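Who tidies up after the robot?

I have a confession. For most of my working life I thought of safety rules as the thing you signed on your first morning and never looked at again. Then last July I spent a few days at Esik, a small workshop that teaches robot arms to handle cups, sticks and other kitchen bits, and I came home wanting to put tape on my own kitchen table.

I'd gone to see the arms, obviously. What I got first was a rule book. Esik calls it the Bostero list, after the street where they had their first unit, and it runs to 60 rules on seven stapled pages. Some are exactly what you'd expect (know where your emergency stop is before you touch anything else). Others are so fussy that I laughed out loud, and got a look. Rule 14 says you must say "moving" out loud before an arm moves, even if you're alone in the room. I felt a right fool doing it. By the second afternoon I was saying it to the kettle.

The rule I like best is about what belongs on the worktable, and it's short: if the task doesn't need it, it doesn't go on the paper. No pens, no phones, no mugs of tea. The side desk is another matter, and there's a long-running grumble over how much stuff should be allowed to pile up there. The strict lot want keyboards and pendants and nothing else. The rest of them own coats.

Then there's the logbook. Every run gets a line: what was set out, which square it stood in, who had the pendant, whether anyone pressed stop. They were on line 2,264 when I arrived, and 153 of those lines had a stop in them. I said that sounded like a lot. Apparently it's the number they're proudest of! A stop costs you a minute, and people who get told off for pressing the button soon learn not to press it.
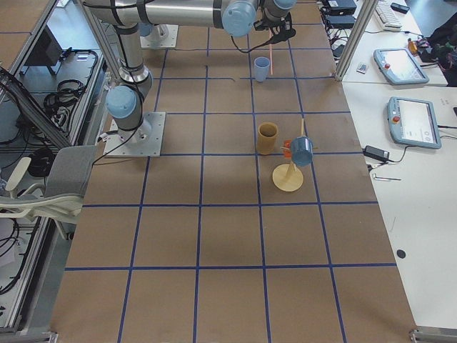
Words: our workshop correspondent
Published 23 February 2023

The tape grid is the bit I keep telling friends about. It's blue tape on brown paper, nothing cleverer than that, and it means you can write down where a cup or a mug tree goes and somebody else can put it back there tomorrow. Kirui, the firm that lent Esik its first rule book, used to mark positions in pencil. Greretetti, two units along, still does, and the two teams are quite rude to each other over it.

I did ask whether 60 rules was too many. The answer was a shrug and a pencil: anyone can cross one out, as long as they write down why and the whole team initials it. Three have gone that way so far. Rule 14 has been up for the chop twice and it's still there.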